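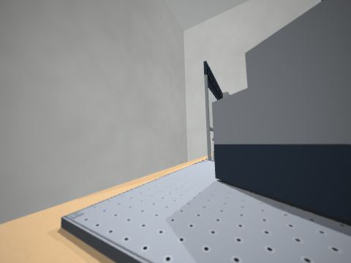

Cellule du labo, modèle 3D : pied de l'appareil sur la plaque perforée.

Automatisation de la préparation d'échantillons : qui fait quoi ensuite ?

Publié le 14 mai 2025 par Petrică Munteanu
Dernière mise à jour : il y a 2 jours

pmunteanu
Laboratoire de contrôle, site de Roltthorpe. Depuis février, nous préparons le passage de la paillasse manuelle à une cellule avec bras. L'intégrateur est Waltix, l'ordonnancement passe par Cistent. Charge du mois dernier : 1 471 échantillons, deux techniciens par équipe. La direction annonce un technicien par équipe après mise en service, le second étant affecté à la revue des données. Je cherche des retours sur la répartition réelle des tâches, pas sur les cadences.

kelvin_bas
Chez nous la manipulation a disparu du planning et la surveillance l'a remplacée. Le temps gagné au pipetage est reparti en chargement, contrôle des consommables et reprise sur défaut. Un poste sur deux, sur le papier, c'est optimiste. Comptez 55 minutes pour une reprise complète après arrêt en cours de série, avec quelqu'un qui connaît la séquence.

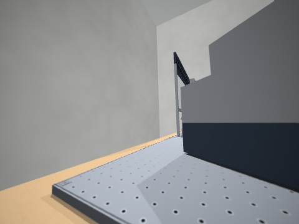 w_chareonsuk
La maintenance de premier niveau est le point que les fiches de poste oublient. Sur le site de Thepsuriya, elle est revenue aux techniciens sans formation ni reclassement. Regardez l'implantation : la plaque taraudée continue jusque sous le socle bleu marine, les trous sont donc une référence commode pour repositionner un module. Encore faut-il que la procédure indique quels trous, et qui a le droit de desserrer. Chez nous c'était resté oral et deux équipes avaient chacune leur repérage.

pmunteanu
La procédure Waltix donne des coordonnées de trous pour les modules amovibles. Rien sur les habilitations.

kelvin_bas
Alors le conflit est programmé. Une équipe déplace, l'autre recalibre, et Cistent n'enregistre que l'écart.

pmunteanu
Je note pour la réunion. Autre sujet, le nettoyage. Il est aujourd'hui fait par celui qui termine la série. Avec la cellule, la consigne prévoit un arrêt hebdomadaire

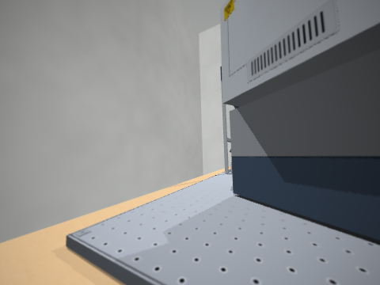 et une remise en route signée par le technicien présent. S'il est seul, il signe à la fois l'exécution et la vérification. Notre qualité refuse, Waltix répond que la double signature n'est pas une exigence de la machine.

labo_nord
Waltix a raison sur ce point. C'est une règle interne, à vous de la tenir ou de la modifier. Je ne suis pas d'accord non plus avec kelvin_bas : nous avons bien réduit à un par équipe, avec une personne volante en journée. Cela tient depuis l'automne. Les troubles du poignet ont nettement baissé.

w_chareonsuk
Avec une personne volante, vous n'avez pas réduit à un. Vous avez déplacé le second.

labo_nord
En heures, si. Je peux fournir les plannings.
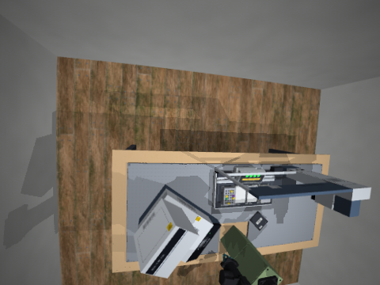
w_chareonsuk
Il faut aussi revoir l'accès, et là ce sont les techniciens qui doivent parler avant la réception. Une implantation se juge à la place laissée au corps de celui qui charge. Le grand instrument blanc dépasse du bord avant de la paillasse, et le bras est lui aussi à l'avant. Le portoir se trouve dans le châssis ouvert, vers l'arrière. Pour l'échanger à la main, par où passe-t-on ? Si la réponse est « par-dessus », faites-la écrire dans l'analyse de risques.

pmunteanu
Question posée à l'intégrateur. Réponse reçue : chargement par le bras en fonctionnement normal, accès manuel en mode arrêt uniquement.

kelvin_bas
Le mode arrêt, c'est précisément la reprise sur défaut. Donc tous les jours au début.

pmunteanu
J'ai demandé un essai de chargement manuel avec les 7 techniciens concernés, sur le poste réel, avant signature. Wanpen, je veux bien la fiche de poste révisée de Thepsuriya si elle est diffusable.

w_chareonsuk
Elle l'est, sans l'annexe salariale. Envoi en message privé.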